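Wirndale Historical Society
Minutes of the regular meeting, July
Meeting room, Lindholm Hall

Called to order at 7:05 p.m. with Josefina Saavedra presiding. A quorum was present. The minutes of the previous meeting were approved with one correction: the spelling of Vorkley Street in item 4.

Finances
The general account stands at $2,686. The insurance renewal has been paid. A bill from Costa Printing for $172 for the spring walking tour maps was approved for payment. The maps sold out and members at the library desk are still being asked for them. Motion to reprint in the same size and on the same paper. Seconded and carried.

Mill ledger
The 1928 payroll ledger from the Vorkley mill has been returned by the bindery. The spine is sound again but the first pages are still stained and should not be handled without support underneath. Josefina asked that readers use the typed transcript for now. The transcript stops at the end of September and the remaining months need to be done before the fall exhibit. Two members offered to split them. Names in the ledger are to be copied as written, including the ones that are plainly misspelled, with the corrected form in brackets. 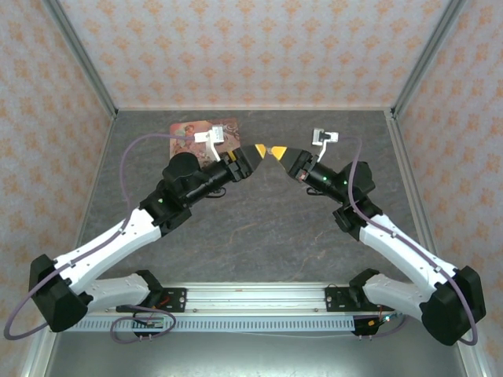 Wirndale Historical Society – Collections and Exhibits Group

Fall exhibit
The working title is still "Paydays at the Mill." There was a long discussion of whether to include the strike or save it for a separate exhibit. Those in favor of including it said visitors will ask. Those against said the hallway cases are too small to do it properly. Left open until August.

The hallway cases need new locks. The old keys turn but the left door can be pulled open without them. Josefina will get a price from the hardware store and bring it to the next meeting. No original documents are to go in the cases until the locks are changed – copies only.

Cemetery signs
The sign at the north gate is leaning and the lower line has faded. The town has agreed to reset the post but will not repaint the lettering. Motion to have the lettering done at the society's expense, cost not to exceed $100. Seconded. Carried with one opposed.

Correspondence
A letter was received from a family in Ohio looking for the Costa farm on Lindholm Road. The 1928 plat map shows it east of the creek. A copy of the map will be mailed to them. A request to borrow the slide projector was declined, as the bulb is out.

Other business
The parking lot behind the hall will be resurfaced in August. Members should use the street that month.

Adjourned at 8:40 p.m.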